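We use cookies to remember your preferences and see which pages get read. Accept all | Settings

Kolten Community Workshop
Minutes of the February meeting, Play Table Group

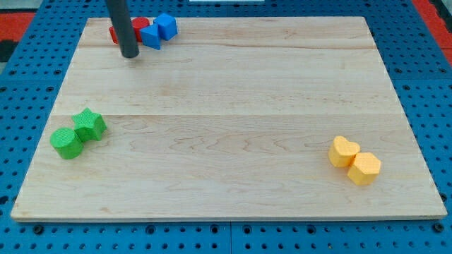

The meeting opened at 7:05 p.m. in the back room. Minutes of the last meeting were read and approved with one correction: the sandpaper was bought by the group and should not have been listed as a gift.

1. Boards

Everybody who has handled the new boards loves them. The pale wood looks wonderful against the blue pegboard, and the grain is so pretty that the group voted on the spot to leave the tops unpainted. We did talk for a while about finish. A clear coat would make wiping down easier, but several members like the bare feel and worry that blocks will slide too fast on a slick top. Agreed to coat one offcut and try it out before the next meeting.

The corners came up again. They will be rounded a little more by hand, and the edges checked for splinters before anything goes to the library.

2. Blocks

Great news here! The Purner order has been unpacked and sorted, all 148 blocks, and the colors are bright and cheerful. The red cylinders and blue triangular prisms were passed around the table and got a very warm reception — one member had a tower going before we reached the next item. Two blocks have chipped paint and will be sanded and redone in the shop.

There was a good discussion about how to bag the sets. One side wanted every bag the same, the other wanted mixed bags so that families have a reason to come back and borrow another. Mixed bags carried, five votes to two.

3. Pegboard

The blue panels stay. A suggestion to switch to plain plywood found no support at all. Members asked that the seams be checked now and then so the panels keep lying even with each other, and that no pegs be left in the holes after a session. Loose pegs go in the coffee can on the shelf.

4. Library visit

Grakmont Library has offered us the children's corner for a morning of building, and we are thrilled. We will bring boards, mixed bags and the picture cards. The library would like the cards in large print, so those need to be redone. Wanigasekara Printing has quoted a fair price and the group approved it.

5. Other business

Please return borrowed clamps. The small ones are all out.

A request for green blocks was held over to the spring order.

Next meeting same time, same room. Bring your ideas for picture cards — bridges and castles especially!

Adjourned at 8:20 p.m.

3 comments | 11 shares

Kolten Community Workshop | Contact us | All rights reserved | Back to top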